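Skemgate repair evenings to move into the old Sarkell showroom

1 January 2025

The Skemgate repair evenings, which have been squeezed into the back half of the Nilirau tearoom for longer than most regulars care to remember, are moving to a proper home of their own. The former Sarkell furniture showroom on Shao Street, empty for some years and a little sad to walk past, will open its doors to menders, tinkerers and anybody with a wobbly lamp at the end of this month.

It has been a long road getting there. The first lease fell through last August, when the roof over the loading bay was found to need more work than anyone had hoped, and for a while it looked as though the whole idea would be put back on the shelf. Then the building's owners offered a shorter agreement at a gentler rent, the town agreed to look after the roof, and a collection among the people who come to the evenings raised the 700 dollars wanted for the first round of keys, locks and paint.

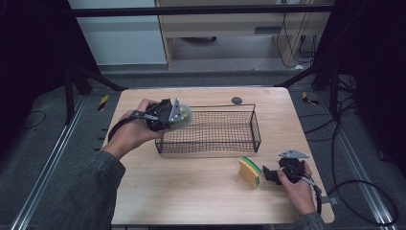
Last year 216 items came through the evenings, everything from toasters and winter coats to a music box that had been silent since its owner was a girl. A good many of them went home working, and those that didn't went home at least understood - which, as anyone who has ever glared at a dead radio will know, is a comfort of its own. Sewing and mending remained the most popular corner by far, with small kitchen appliances close behind, and there was such a run on zippers before the holidays that the supply drawer was bare for weeks.

The new rooms will allow the group to keep two benches set up all the time, one for electrical work and one for cloth and leather, so that nothing has to be packed away before the tearoom opens for breakfast. There will be shelves for jobs that are waiting on a part, a kettle (of course), and a ramp at the side door, something the regulars have asked for again and again. Parking is available behind the building after six, though the evening bus still stops right across the street and drivers are asked to leave the nearest spaces for people carrying heavy things. 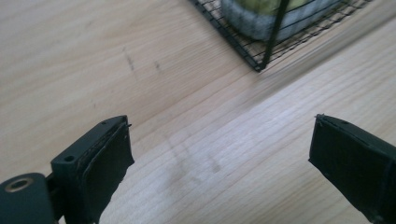

Furniture is the other happy change, and it will please the people who have been turned away with chairs and side tables because there simply wasn't the floor space to work on them. Beginning in the spring, 19 places will be offered in a short course on caring for wood at home, covering loose joints, water rings, scratches and worn finishes. Pale wood with a fine, straight grain and a soft satin look is lovely to live with, but it can be a nervous thing to sand for the first time, and the course will spend its opening session on doing just that, slowly and along the grain. No experience is needed, and tools will be there to borrow.

Evenings at the tearoom carry on as usual until the move, and the Nilirau has kindly promised to keep sending over its day-old buns afterward. Sign-up sheets for the wood course are on the tearoom counter. There is no charge for repairs, but a jar is kept by the door for anyone who would like to help with the heating.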